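**FOR IMMEDIATE RELEASE**
Flendholm, February 10, 2018

# Clinness opens its brick room for bun-and-plate mornings

I've been wanting to write this one for months, so forgive me if I get a bit carried away. Clinness, our little baking and tableware workshop in Flendholm, is opening its back room to the public, and the first thing we're going to do in there is serve buns. Lots of them!

If you ever came by our old counter on the Cesus side of town, you'll remember it as a hallway with an oven at one end. You ate standing up, and if somebody wanted to get past, you ate with your elbows in. The new place has a proper brick wall, reddish-brown and a bit pockmarked, with spots and little holes left in some of the bricks. We had two offers to plaster over it and I said no to both. The rest is white wall and white ceiling.

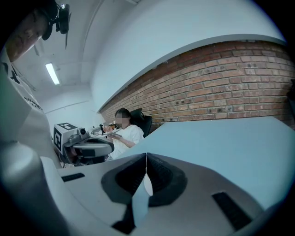 I did argue for softer lighting, I'll admit. Fluorescent won, mainly for the sake of the morning baking classes, when people need to see if their crust is getting anywhere near done. I've come around to it (mostly). It's bright, it's plain, and it's kind to anyone trying to read a recipe card without their glasses.

## What we're serving

One bun, one plate. That's the whole menu for the opening weeks, and I'm very happy with it. The bun is our Vidal, a recipe we've been fiddling with through 26 versions – a few of them were awful, and version 11 could have propped a door open. We went for a golden-brown top and a size you can finish without needing a nap afterward.

The plates are round and white, because I like a bun to have some space around it and I don't want a pattern fighting with my breakfast. The tables are light blue. We painted a test board in 4 different colors and left it leaning by the door, and customers kept stopping to point at the blue one, so blue it was.
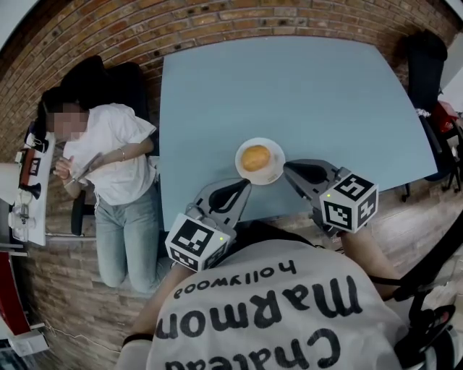 ## How the mornings work

Bun mornings start in May and run on weekends. Doors open at 8 and we close up when the trays are empty, which on a good day at the old counter was well before noon. You don't need to book for a bun. Just come in, pick up a plate and find a spot.

Baking classes are separate and you do need to sign up for those. Each one lasts two hours, you'll shape your own batch, and you take home whatever you don't eat on the spot. Wear something you don't mind getting flour on – I've ruined more sweaters than I care to list.

## A thank-you

Last year we sold 2,242 buns from that hallway in Cesus, and an awful lot of you carried them home in the rain. The money went straight into tables, plates and a second oven, so you've already paid for part of the room. Come sit in it!

Press who'd like to visit before we open can stop by the Flendholm workshop any weekday afternoon. Ring the bell twice, as the first ring tends to get lost under the mixer.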